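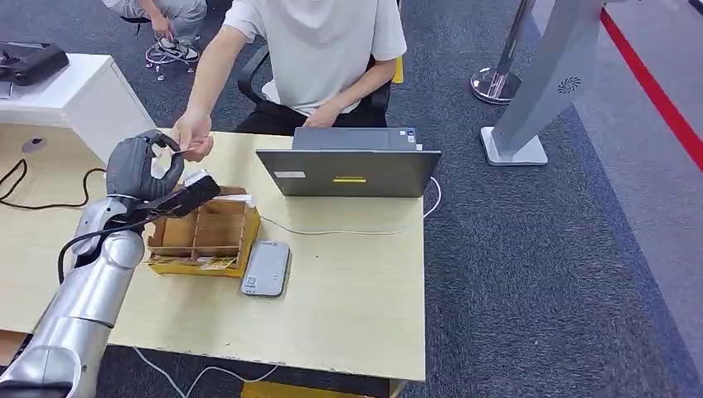

The Stamby desk programme is a workplace automation scheme run by Mendska, an equipment loan and visitor services firm. It places robot arms with jointed hands at staffed office desks, where they handle small items alongside employees. The scheme began in June at the firm's Brirnell office, which has 45 staff and deals with almost 2,000 loans a month.

Under the scheme, the arm passes devices and cards across the desk and returns them to divided trays. Staff keep the records on a laptop and remain responsible for checking each item. Kerstin Hamann, head of operations, described the change as a move from fetching and sorting to supervision.

No posts were removed, but seven were regraded, and the evening sorting shift was ended. Staff representative Yeison Mosquera welcomed the reduction in repetitive reaching, while objecting that the pace of work was now partly set by the machine. Following his complaint, employees were given the right to pause the arm at any time. Training is led by Aoife Gilmartin.

7 comments
300 shares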